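Robotics Club: End of Term News

The Mirkmont robotics club finishes its spring term on 1st June with an open evening in the ground floor workroom. Doors open after the last class and families are welcome. There is no need to book.

Most of May went into the club's entry for the Gistham student challenge, which asks teams to teach a robot a household chore by showing it how a person does the job. Our 16 members split into two groups. One group has been writing the training code and the other has been recording demonstrations with the hand-held grippers. The target is 300 usable recordings before the entry closes, and at the last count the group had around 80.

Recording is slower than we planned for. A run has to be thrown out if the marker cubes on the grippers turn away for too long, and new members tend to move too fast at first. The harness straps also need adjusting for each person, so please allow time for that before your turn.

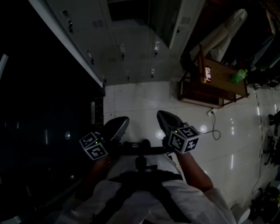 Members who have not yet done a recording shift should put their name on the sheet by the door. Shifts are short and you will be paired with someone who has done it before. Wear flat shoes, tie back long hair and leave your bag in a locker.

The code group has its first model running on the Ejigu arm. It can pick up a cup and put it down again, but it still misses the shelf more often than it finds it. Nurkar has agreed to lend us 2 spare batteries for the open evening.

Club fees for the fall term are unchanged. Forms are at the front office.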